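Trudstead Community Kitchen: Walk-Through Checklist with Comments

Home > Resources > Checklists > Shared Kitchens

Inspected July 9, 2026. Next one due in November. Marks used: OK, FIX, ASK. Comments are mine and are longer than the form wants them to be.

Read this before you trust it. A checklist tells you what the place looked like while a person with a clipboard was standing in it. I've signed off on kitchens that were spotless at ten in the morning and I wouldn't have eaten a cracker in them at six in the evening. Take the OKs for what they are.

ENTRANCE AND EXITS

Front door opens fully and latches. OK
Back door opens without a key from inside. OK
Path to back door clear. FIX
Two folding carts and a stack of flattened boxes. I was told they were "going out today." They were going out today at the last inspection as well.
Exit sign lit. OK
Emergency light works on test. ASK
The test button did nothing the first time and worked the second. The label says it was tested monthly, with the same pen and the same initials all the way down the card. I would like to see it tested in front of me next time.

FIRE

Extinguisher on hook, pin in, gauge in the green. OK
Right type for cooking oil. FIX
The one by the range is a general purpose unit. The right one is in the dry store, behind the door. Swap them. It takes five minutes.
Fire blanket within reach of the range. OK
Hood filters clean. FIX
Front faces wiped, backs thick with grease. Whoever did this knew which side gets looked at.
Hood cleaning certificate on wall. ASK
Issued by Flimormont Duct Services. It says "system cleaned" and gives no detail on how far up they went. I've asked for their photos of the duct.
Gas shutoff labeled and reachable. OK

COLD STORAGE

Walk-in at or below 40°F. OK
Read on my thermometer. The dial on the door read lower than mine, and I don't believe the dial.
Temperature log filled in. ASK
Every entry for the past two weeks is the same number. Refrigerators don't behave like that. People filling in a log at the end of the week do.
Raw meat below ready-to-eat food. OK
Everything dated. FIX
Three tubs with no date, one with a date and no name of contents. Toss or label.
Door gasket sound. FIX
Split at the lower hinge corner. The tape on it isn't a repair.

DRY STORE AND PANTRY SHELVES

Food at least six inches off the floor. FIX
Flour sacks on the floor by the door.
Oils, vinegars and sauces capped when not in use. OK
Imported goods carry a label kitchen users can read. ASK
Several groups share these shelves and buy from all over. Fine by me, but allergens have to be readable by whoever picks up the container. The "allergen binder" has 200 plastic sleeves in it, most of them empty. 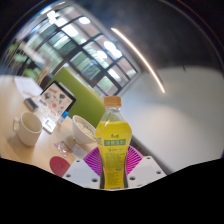 Does a bottle need a second label if the maker's own label is already on it?

Add one whenever the people using the shelf can't all read the original. A strip of masking tape with the plain name, any allergens and the date opened is enough, so long as it doesn't cover the printing underneath.

Cleaning chemicals kept apart from food. FIX
They have their own cabinet, marked Uzor. A spray bottle was sitting on the spice shelf anyway. It had no label at all, and two people gave me two different answers when I asked what was in it.
Signs of pests. OK
No droppings, no gnawing. The pest contractor's report says the same, but it's a form letter with the address changed, so I looked for myself.

PREP AREAS AND SINKS

Hand sink has soap, towels and hot water. OK
Water reached 100 degrees after a long wait. Long enough that I doubt anyone else waits.
Hand sink used only for hands. ASK
There was a colander in it.
Sanitizer strength checked with strips. FIX
The strips expired last November. An expired strip will still turn a color, and people will still write it down.
Cutting boards in usable condition. FIX
The two white ones are scored past the point of cleaning. Replace them, don't flip them.
Slicer guard in place. OK
Floor drains running. OK

ELECTRICAL

Outlets near water have GFCI protection. OK, all tripped and reset.
No extension cords in permanent use. FIX
One cord feeds the rice cooker and the warmer together. Kitchen users say it has "always been fine."
Panel clear of storage. OK
Circuits labeled. ASK
Breaker marked "906" and no room, appliance or drawing here carries that number. The building used to be part of Kividville school, so it may be an old room number. Find out what it feeds before switching it off.

FOLLOW-UP

Fix before anyone cooks: extinguisher swap, back door path, unlabeled spray bottle, extension cord.
Fix within 2 weeks: hood filters, gasket, cutting boards, test strips, undated tubs, flour sacks.
Send to me in writing: duct photos, emergency light record, what the odd breaker does.

A message saying "all done" doesn't close an item. Send a photo or a receipt, and expect me to check the backs of the filters.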